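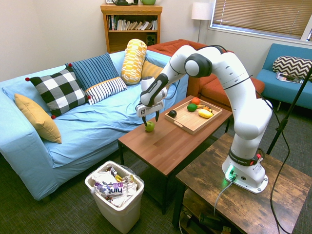
Speaker notes – Furnishing a rental on a small budget
Bresmont Library evening series, October
Morag Ogilvie

OPENING (keep it short)

Thank the library. Say where the restrooms are. Handouts are on the chairs, and there are 36 of them, so people may need to share.

My background: I managed furnished rentals for Benavides for 15 years. Before that I worked in the returns department of a furniture store. Most of what I know about cheap furniture comes from the returns department.

Ask for hands: who is renting now? Who moved in the last year? Who still has something in a box?

PART 1 – MEASURE FIRST

Start with the door, then the stairs, then the room. People do it the other way around and end up with a couch in the hallway.

Write down the narrowest point on the way in. In the Kusilura building, where I lived, it was the turn at the second landing. A couch that went through the front door with room to spare would not make that turn. We took the legs off two of them and sent a third one back.

Show the masking tape trick. Tape the outline of the couch on the floor and leave it there for two days. Walk around it with groceries. Open the closet.

Leave enough space between the couch and the coffee table to walk through without turning sideways. If the room can't give you that, get a smaller table or use a side table on one end.

PART 2 – WHAT TO BUY NEW, WHAT TO BUY USED

New: mattress, pillows, anything you sleep on.

Used: tables, bookcases, dressers, dining chairs. Wood tables are the best value in any thrift store. Scratches on the top can be sanded or covered with a runner. Check the legs before you look at anything else. Push on one corner. If it rocks, turn it over and see whether the screws are loose or the wood is split. Loose screws are fine. Leave the split ones.

Couches can go either way. Sit on all of the seats, including the middle one. Smell it. Take the cushions off and look underneath with your phone light.

Story: the $92 living room. Couch from a neighbor, two tables from the Zomero thrift store, one lamp from a yard sale. The lamp was the only mistake. (Pause here, someone usually asks about the lamp. The switch was bad and the repair cost more than the lamp did.)

PART 3 – COLOR

Wood tones do not have to match. A dark table and a lighter one can sit in the same room. Repeat each tone once somewhere else, such as a picture frame or a shelf, and it will look planned.

Pale blue, gray and tan couches are the easiest to work around. Warm brown wood goes with all of them.

Check the color at night under your own bulbs. Store lighting is much whiter than most people have at home.

PART 4 – THE LEASE

Read the part about walls. Some leases allow small nails, some don't allow anything, and adhesive strips can still take the paint off.

Take pictures of every room on move-in day, before the furniture comes in. Email them to yourself and to the landlord.

Rent-to-own: go slowly on this slide. Do the math on the board. $32 a month for 16 months comes to $512, for a table you could find used for a fraction of that. Let them ask questions before moving on.

QUESTIONS – leave 15 minutes

Likely ones: bedbugs, delivery fees, how to get rid of an old couch. The city pickup number is on the back of the handout.

Stack the chairs after. Return the projector cable to the front desk.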